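Notes for session 3: Can a machine do the chores yet?

Mar 19, 2023

Hi all. As promised, these are the notes I talk from, tidied up a little so you can read them without my hand-waving. There's more in them than we'll get through in class, and the bits on shop floors are short because we come back to those in the next session (bring your Trarketti handout, we'll need the tables in it).

## Where we left off

Last time I asked you to write down every chore you did in one week of February, with the time each one took. I've read them all and I loved them. One of you spent longer hunting for matching socks than washing the dishes! What struck me was how many of your entries were really bundles. "Laundry" turned out to mean sorting, carrying, loading, choosing a setting, moving things to the dryer, folding, and putting away. We already have good machines for two of those, the washing and the drying, and we've had them for a very long time. The rest is still you.

So when somebody asks "can a robot do the laundry?", please ask back which part they mean. A washing machine is automation. It's superb at its job, and it gets there by dodging nearly everything hard: you put the clothes in a drum, you close the door, and the machine never has to know what a sleeve is.

## Why cloth is such a pain

Pick up a coffee mug and it stays a mug. You can turn it, slide it, set it down, and the shape you started with is the shape you end up with. A program can get by with knowing where the mug is and which way the handle points.

Now pick up a T-shirt by one corner. It droops, it twists, half of it disappears behind the other half, and a collar you could see a second ago is somewhere inside the lump. To say exactly how a shirt is lying you'd need to say where every bit of the fabric is, and there's no short way of writing that down. I like to have people try it with their eyes shut (we'll do this in class, bring a shirt you don't mind passing around). Most of you will find the hem with your fingers in no time. Try to explain how you did it and you'll get stuck pretty fast. 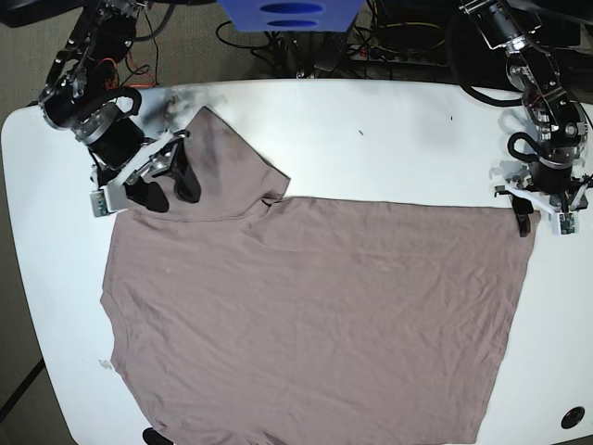 Folding is where I want to spend most of our time, and I'll start with the question of where to grab. A person folding a shirt picks a spot, looks at what moved, and changes their mind without noticing. For a two-armed robot that's a real decision at each step, and it has to be made for both hands. With one gripper pressing into the bunched part, at what looks like the collar and shoulder, and the other pinching the upper right corner, you've got two contact points on one piece of fabric, and anything the first hand does can tug on what the second is holding. Then look at the fine creases running across the body of the shirt. Which of those matter? You and I would ignore nearly all of them, or give the thing one swipe with a palm. A machine needs some way of telling a crease it can live with from a fold it made by mistake, and that's a judgment about what we want from a folded shirt as much as it is about seeing.

Two terms for your notes, since the reading uses both:

- **Regrasp:** letting go and taking hold somewhere better. People do it constantly. For a robot each one is another chance to miss.
- **Self-occlusion:** the object hiding parts of itself. Cloth is the worst offender I know of.

## What counts as "can do it"?

This is the part of the course I get most worked up about, so bear with me. Suppose I show you a clip of a robot making a beautiful fold. What have you learned? That it went well once, on that shirt, starting from wherever that shirt was. You haven't learned what happens with a towel, or an inside-out hoodie, or a shirt dropped in a heap.

The Ledell exercise is meant to make you feel this in your bones. The sheet gives you a made-up log of 2119 folding attempts, of which 1370 are marked as successes. Your first job is to work out the success rate, which takes ten seconds (it's a bit under 65 percent). Your second job is harder: go through the notes column and decide whether *you* would have marked them the same way. A sleeve sticking out, is that a success? What about a fold that's fine but took so long you'd have done the whole basket yourself? Write down your rule before you start counting, please. Last year's group did it the other way around and every rule came out looking suspiciously generous.

Then think about who has to be standing there. If a person lays every shirt flat first and picks up the ones that fall, the machine is doing a share of the chore, and you should say what share.

## A quick word on shop floors

Factories look further ahead than homes, and for some jobs they are. But they get a big advantage: they can change the job to suit the machine. Parts arrive the same way up, the lighting stays put, the bins never move. In the Grukside case (pages at the back of your packet) the plant makes a simple bracket, and nearly all the effort went into the tray that holds it. The arm itself was the easy purchase! Compare that with your own kitchen, where the bins move because somebody was sweeping.

Cloth muddies this too. Sewing is old as machine work goes, yet feeding fabric to the needle is still very often done by a person's hands. The Sugawara case goes into this, and it's the one I'd read first if you're short on time.

## My own answer, for what it's worth

Some chores, yes, and for ages. Floors, more or less, if you pick up the cables first. Flat, tidy items from a known start: getting there, and fun to watch. A mixed basket in an ordinary house with no help? I wouldn't buy one yet. I'm happy to be argued out of this and a couple of you have already had a go.

## For next time

1. Read the Sugawara case and the first half of Grukside.
2. Finish the Ledell sheet, with your rule written at the top.
3. Take one chore from your February list and break it into steps small enough that you could mark each one done or not done.
4. Next to each step, write what you'd have to change in your home to make it easier for a machine, and whether you'd put up with the change.

Room 3235 again, and bring the shirt.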